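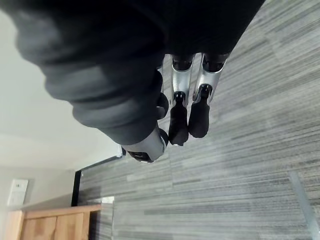

**Volura presents Grorna, a striped gray carpet for rooms where people work, walk and carry things**

FLOSTAMGATE, July 2, 2019 — The flooring company Volura has today opened the sale of Grorna, a new carpet for offices, workshops, classrooms and other shared rooms. Grorna is made in one pattern only: thin, irregular lines of light gray, middle gray and charcoal, which run together in one direction along the length of the roll. It is the first carpet that Volura sells under its own name after many years of weaving for other companies.

The first large floor with the new carpet is already finished. It covers 775 square meters on two levels of the Pellegrini building in Flostamgate, where several small firms share workrooms, a kitchen, a meeting room and a long corridor. The old floor in the building was a plain beige carpet, and according to the building office it was the subject of more complaints than the heating and the elevator together.

"In a plain carpet you see everything," says Noelia Echevarría, who is head of design at Volura. "You see every thread from a sleeve, every small piece of paper, the line where the chair goes back and forward. We wanted a surface which is calm when you enter the room, but which has enough movement in it that the eye does not stop at each little thing. For this we needed lines, and we needed them to be not too regular."

The work on the pattern took longer than the company had planned. The design team prepared 9 trial pieces, and each of them was put on the floor of Volura's own packing hall, where the staff walked over it during the working day. The first pieces had lines of equal width. They looked good on the table, but on the floor they gave an unpleasant flicker when a person walked across them quickly. In the later pieces the lines became shorter and broken, and the light gray was reduced so that the charcoal could come forward a little. The ninth piece is the one that is now in production.

**One direction, and how to use it**

A carpet with lines asks for a decision that a plain carpet does not ask for. The fitter must choose in which way the lines will go. Volura recommends that they follow the longest walking path in the room, for example from the door to the window. In a corridor the lines can also be placed across, and the corridor will then look wider and shorter. In the Pellegrini building both solutions were used: along the walking path in the workrooms, and across in the corridor on the upper level.

Cosimo Cirillo, whose team did the fitting, asks customers to decide this before the order is sent. "When the roll is cut, it is cut," he says. "Sometimes a customer calls me in the morning and wants to turn the lines. I understand it, they have seen the room with the furniture out for the first time and it looks different. But then we need more material, and at the end there is a big piece left which fits nowhere."

Where two widths meet, the lines should be parallel, but they do not have to match. Because the pattern is irregular, there is no repeat that must be found and continued on the other side of the seam. For the fitter this saves time, and for the customer it means less waste. The seam should not be placed in a doorway or under the wheels of a desk chair.

Grorna has a low, dense pile and a felt back. It can be glued or stretched, and it is suitable for chairs with castors. It is not intended for bathrooms, for outdoor use or for rooms with a floor drain. For entrances from the street Volura recommends to put a separate mat in front, which should be long enough for two full steps.

**The floor in the Pellegrini building**

The fitting was done room by room, so that the firms in the building could stay open. Every firm had to clear its room in the evening and could come back the next day. The furniture stood in the meantime in the meeting room and in the corridor, and a plan on the wall of the kitchen showed which room was the next. The whole work took 10 days, with a pause in the middle when the glue for the lower level was delivered late.

Nhi Dương, who manages the building, describes the change mostly by the sound. "Before, you heard the trolleys from one end of the corridor to the other," she says. "Now I hear them when they are already at my door. Twice I was surprised by the mail." She adds that the tenants had different opinions on the color before the work started — two of them had asked for blue — and that a sample one meter long was left in the kitchen for some weeks, so that everyone could stand on it while the coffee was made.

Not everything went after the plan. In one workroom on the lower level the old glue did not come off cleanly, and the concrete had to be ground before the new carpet could be put down. In another room a low cupboard was found to be fixed to the wall, and the carpet was cut around its base. Volura has included both cases in the fitting guide which is delivered with each roll.

**Care**

For daily care a normal vacuum cleaner is sufficient. It should be moved along the lines first and then across them. Spilled coffee or tea should be taken up with a white cloth, by pressing and not by rubbing, and then treated with lukewarm water. A stronger cleaner should be tried first in a corner. The marks of heavy furniture usually become smaller when the place is lightly steamed and brushed by hand.

Each customer receives with the order a spare piece, one square meter in size, from the same production. Gianni Farina, responsible for customer service at Volura, advises to write the name of the room on the back of it and to store it flat. "Please do not fold it," he says. "And please do not use it as a mat for the boots in winter. This happens more often than you would think, and then we are asked for a second one."

**Production and availability**

Grorna is woven at the company's mill in Flostamgate. For the start of the sale Volura has produced 3,802 square meters, which are in stock and can be delivered during July. Orders larger than the stock will be produced in the order in which they arrive. The carpet is sold in rolls four meters wide and is cut to the length the customer needs. Samples in the size of a sheet of letter paper are free of charge; larger samples are lent against a small deposit, which is returned when the sample comes back.

A narrow runner in the same pattern, for stairs, is in preparation. The company has not yet fixed a date for it. "The edge is the difficult part," says Noelia Echevarría. "On the stairs the lines go over the nose of the step, and there they open a little and the back becomes visible. We have to solve this first."

**About Volura**

Volura makes woven carpets and felt underlays for work spaces and public rooms. The company has its mill, its design studio and its showroom in Flostamgate. Visitors are welcome in the showroom after arrangement by telephone.

**Press contact**

Aldo Sorrentino, Volura, Flostamgate. Fabric samples, the fitting guide and the room plans of the Pellegrini building can be requested from the press office.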